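홈 | 글 목록 | 방명록 | 소개

2023년 7월 25일 화요일
글쓴이: 함디아 아베라
분류: 몸과 마음 > 잠 이야기

교대근무자 수면 강좌에 다녀왔어요

어제 와코 보건센터에서 열린 저녁 강좌, 정말 재미있었어요! 야간 근무를 시작한 게 4월인데 그동안 낮잠을 완전히 제 마음대로 자고 있었더라고요. 퇴근하면 바로 쓰러졌다가 두 시간 만에 깨고, 커피 마시고, 또 눕고...

강사 칼키단 베르헤 선생님은 병동에서 16년을 교대로 일하신 분이라 말씀이 귀에 쏙쏙 들어왔어요. 제일 반가웠던 건 '고정 수면' 얘기! 밤 근무 날이든 쉬는 날이든 겹치는 네 시간을 정해 두고 그 시간엔 꼭 자 보라는 거예요. 저는 오전 9시부터 오후 1시로 잡았습니다. 쉬는 날엔 새벽에 자서 1시에 일어나면 되니까 생각보다 할 만해요.

빛 얘기도 좋았어요. 퇴근길에 선글라스를 쓰고, 집에 오면 바로 커튼을 치고, 근무 초반에는 반대로 밝은 데서 일하기. 커피는 근무 전반에만 마시기로 했는데 이건 솔직히 자신이 없네요(새벽 네 시의 커피가 얼마나 맛있는데요).

옆자리 에베네제르 씨는 벌써 수면 일기를 82일째 쓰고 있대요. 저도 그 자리에서 공책에 첫 줄을 적었어요. 누운 시각, 일어난 시각, 깬 횟수, 기분 딱 네 칸이에요. 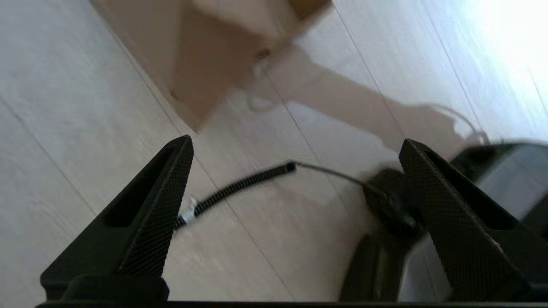 연회색 나뭇결 바닥

다음 강좌는 소화랑 야식 편이라는데 벌써 신청했어요. 밤에 먹는 컵라면을 어떻게 해야 할지 꼭 물어보려고요! 혹시 교대근무 하시는 분들 계시면 고정 수면 시간을 몇 시로 잡으셨는지 댓글로 알려 주세요. 저는 오늘도 9시에 눕습니다.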